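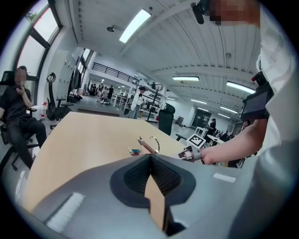
Wamureo opens shared workroom at Skestis, with tables, lockers and small parts storage

SKESTIS, 17th March. Wamureo has opened a shared workroom on the upper floor of its Skestis building. The room is meant for people who assemble, repair or sort small items and need a clear table and good daylight for a few hours at a time. Bookings are open now through the Wamureo front desk and the company's website.

The main furniture is a set of light wooden tables with rounded edges, supplied by Nadar. Wamureo asked for a pale top so that small metal parts, clips and rings are easy to find when they are put down. Black mesh office chairs are provided. Tall white lockers stand along the wall, and members can rent one by the month. Large windows bring in daylight, and ceiling lights are available for evening sessions.

"People told us they were working at kitchen tables and clearing everything away before dinner," a Wamureo spokesperson said. "They wanted a table they could spread out on and a locker to leave the work in. We kept the room simple."

Members may bring their own projects. Wamureo also keeps a supply of practice items at the tables, chosen with Stimeo, which runs short courses in hand assembly. These include metal rings and clips, small plastic parts, and wooden bars with teal plastic clips at the top.
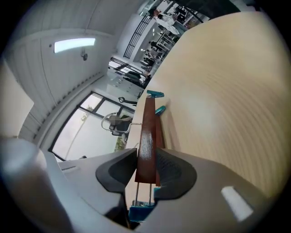

The wooden pieces are used in the first Stimeo course, which is open to beginners. It runs over 4 sessions and covers handling small parts, fitting and removing clips, and keeping a work surface in order. Everything needed is included in the course fee. People who finish the course can book the room at the member rate for the rest of the season.

Trial sessions were held in February. After comments from those who took part, Wamureo moved the opening time forward by an hour and added trays for loose parts. The trays can be borrowed at no charge and should be returned empty to the shelf by the door.

Hand tools and light bench work are welcome. Painting, soldering and sawing are not allowed in the room. Drinks must be in closed bottles and kept off the tables. Bags may be left on the floor beside the lockers, provided the walkway stays clear.

Membership is limited to 100 people in the first season. A further 40 course places will be offered once the first group has finished. Wamureo has set aside a stock of 1000 small parts for the practice trays and will replace worn pieces between courses.

Groups that want to book more than one table should contact the front desk before choosing a time. Locker keys are handed out at the first visit and must be returned when the rental ends.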